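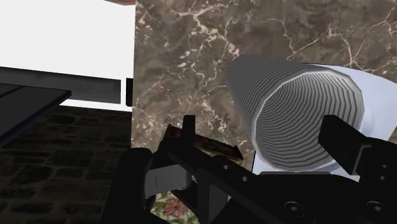
Moving a Windows installation from a small built-in drive to a larger SSD takes an afternoon, most of it waiting. These steps were written for the Pakent mini PC, but the Zuder model has the same case and the same slot. Work on a hard, flat surface where a dropped screw can be found again. A mottled brown marble top with thin branching veins, like the one in the picture, is hard enough but makes small screws difficult to spot, so lay a plain white tea towel over it first.

## What you need

- An M.2 SATA drive, 80 mm long (the slot does not take NVMe drives)
- A small crosshead screwdriver
- An external USB drive with at least 52 GB free
- A USB stick, 8 GB or larger, that can be wiped
- The 12 V power supply that came with the PC

## Make the backup

1. Delete anything you don't want to keep, then empty the Recycle Bin.
2. If BitLocker or device encryption is on, turn it off and wait until Windows says decryption has finished. Write down the recovery key anyway.
3. Plug in the external drive and open your imaging program. I use Ollari, but any program that can copy a whole disk will do.
4. Choose the whole internal disk. If you pick only the C: partition, the boot files are left behind and the new drive won't start.
5. Save the image to the external drive and run the verify option.
6. Use the same program to make a rescue stick. Restart from it once to check that it loads, then shut down.

## Fit the drive

Unplug the power supply and everything else. Hold the power button in for five seconds.

Turn the PC over and peel back the four rubber feet. The screws are underneath. Lift the bottom plate from the end with the vents. On the Zuder there is a short aerial cable stuck to the plate with tape, so don't pull it away quickly. Maricel Talavera snapped hers off doing this and had to order another.

Slide the drive into the slot at a slight angle, press it flat and put in the retaining screw. It should be snug and no more. Refit the plate.

## Restore the image

1. Connect the rescue stick, the external drive, a keyboard and a screen. Use a wired keyboard.
2. Switch on and press F7 until the boot menu appears. Pick the USB stick.
3. Select the saved image, then select the new drive as the target. Check the size before you click, as the old drive is still listed.
4. Start the restore. Mine ran for 52 minutes.
5. Shut down and remove the stick and the external drive.
6. Switch on, go into the BIOS with Delete and put the new drive first in the boot order.

Once Windows is up, open Disk Management. Any spare room shows as unallocated at the end of the disk. Right-click the C: partition and choose Extend Volume. If that option is grey, a recovery partition is in the way and has to be moved with a partition tool first.

## If it doesn't work

**Error 829 during the restore.** Ollari shows this when it loses contact with the external drive. Move the drive to one of the rear ports and start again.

**The new drive isn't listed.** Take the plate off and reseat it. Zhiqiang Wan also found that a Cartwright drive was only detected after he had updated the BIOS.

**Windows starts from the old drive.** The boot order has not been saved. Set it again and leave with F10.

Keep the old installation for a week or two before you wipe it.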